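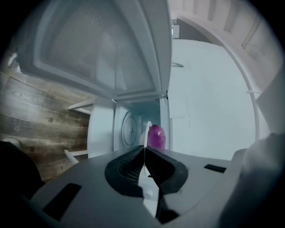 When may a new tenant begin trading from a unit at Leltgate Market Hall?

Trading may begin once the lease has been signed, the food business licence has been sighted by the Centre Office and the opening inspection has been passed.

Section 4. Setting up your unit

1. Collect the keys and the unit folder from the Centre Office on Mokthorpe Street. Photo identification is required.

2. Check the unit against the condition report in the folder. Record any damage, sign each page and return the report within 20 days.

3. Open an electricity account in the name of the business. The meter number is printed on the inside cover of the folder.

Note: Units 1 to 16 share a water meter. Water for these units is charged with the rent.

4. Submit a drawing of any proposed counter, shelving or awning. Work must not start before written approval is given.

Caution: Floor loading in the former Vergara Bakery wing is limited to 300 kg per square metre. Cool rooms and display fridges must be approved separately.

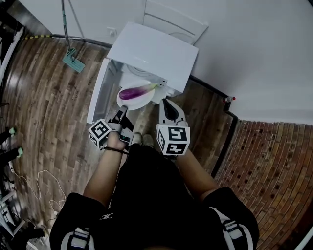 Figure 2. Front-loading washing machine, door open.

5. Pay the bond of $896. Payment by cheque is no longer accepted.

6. Book the opening inspection with Javiera Valdebenito, Tenancy Manager. The licence holder must attend in person.

Note: Deliveries are received at the Standovska Lane gate only – the front doors are reserved for customers.

7. Display the licence where it can be read from the public side of the counter.

This section applies to leases signed on or after 01/02/2024. Earlier leases remain subject to the previous fit-out rules until they are renewed.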